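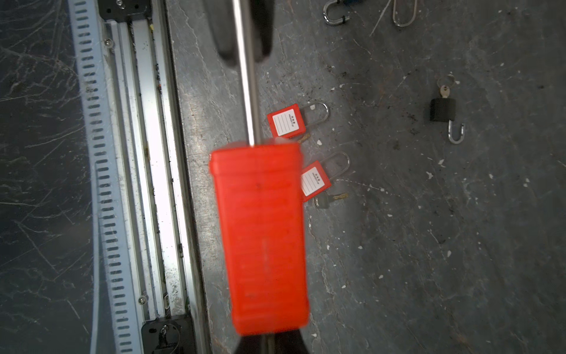
Vendula Šindelář asked whether the pre-marriage course could be opened to couples who have already been living together for several years, as the current wording on the sign-up page speaks only of engaged couples. She had heard from two such couples who read the page and assumed they were not wanted.

The group agreed the wording is too narrow. It will be changed to "couples thinking about marriage or a long-term commitment." Vendula will send the new text to the office by the end of next week.

Minutes of the Terivach Relationship Education Group
Sat 12 July, small meeting room, Terivach Center
Present: V. Šindelář, P. Amoah (chair), L. Seker, D. Ceteck, J. Amoah (minutes)
Apologies: none received

The question above was taken first as Vendula had to leave before the break. The rest of the meeting followed the agenda.

1. Minutes of the last meeting

Accepted with one correction. Under item 4, "conflict night" should read "conflict and repair night." The session keeps its full name on the schedule.

2. Spring course

L. Seker reported. The course ran on weeknights and all sessions were held. Feedback forms came back from most couples. The session on money was again rated the most useful and the session on in-laws the least. Several people wrote that the in-laws session spent too long on holidays and not enough on day-to-day matters such as babysitting, borrowed money and who gets a house key.

D. Ceteck said the same complaint came up last year and the handout was never changed. L. Seker agreed to rewrite it. P. Amoah asked that the exercise where each partner draws a family map be kept, as couples mention it by name.

One person wrote that the homework took too long. It was set at 40 minutes a week. The group discussed cutting it and decided to leave it alone. Leaders should say on the first night that the homework is optional and that no one will be asked to read theirs out loud.

3. Money session

There was a longer discussion of the worksheet. At present each partner fills in income, debts and savings separately and then they swap. J. Amoah said that in the spring one partner learned of a large credit card balance during the swap, in a room with other couples present. The couple left early but came back the following week.

Options talked through:
Send the worksheet home a week ahead so the swap happens in private.
Keep the swap in class but take the debts line off.
Leave it as it is and have the leaders warn couples the week before.

The first option was chosen. The class time will be used for talking about joint and separate accounts, spending limits and what each person saw growing up. D. Ceteck asked for it to be noted that he would have preferred the third option, as some couples will never do the swap if it is left to them.

4. Finances

Opening balance $2,053. Closing balance $1,381. The difference is printing, room rental and refreshments. Fees for the fall course have not started to come in.

P. Amoah asked if the workbooks could be printed in black and white. L. Seker said the colored charts in the listening section do not work without color. Agreed to print those pages in color and the rest in black and white.

The course fee stays the same. Couples who cannot pay may still write to the office and the fee will be waived without questions.

5. Fall course

Dates will be set once the room is confirmed. The last session should be finished before the start of December. The order of topics was agreed as follows:

Why we want this
Talking and listening
Money
Family on both sides
Children, or not
Conflict and repair
Closing evening

"Children, or not" moves ahead of conflict. L. Seker pointed out that couples who find they disagree about children need more than a week to think it over before the course ends. J. Amoah asked what leaders should do if a couple decides during the course to call things off. This has happened. P. Amoah said leaders should offer a private talk, pass on the list of counselors, and not try to talk them in or out of anything. The wording will go in the leaders' notes.

6. Second marriages

Held over from the last meeting. D. Ceteck has drafted an outline for a separate evening for people who are marrying again, covering stepchildren, former spouses and wills. The group liked the outline. It was felt the wills part should be led by someone with legal training, and D. Ceteck will ask for names. The evening would be open to people attending alone.

7. Book table

The lending shelf has grown and some titles are well out of date. L. Seker will go through it. Books that tell one partner to put up with being frightened or controlled are to be taken off. Two copies of each title used in the course will be kept.

8. Other business

J. Amoah asked that sessions start on time. Late starts in the spring meant the closing discussion was cut short more than once. Agreed. Doors will open 15 minutes before.

The list of counselors needs checking, as one phone number no longer works. P. Amoah to do this.

Actions
V. Šindelář: new wording for sign-up page
L. Seker: in-laws handout, lending shelf
D. Ceteck: speaker for wills
P. Amoah: counselor list, leaders' notes
J. Amoah: room booking, take-home money worksheet

Next meeting to be set by email when the room is confirmed.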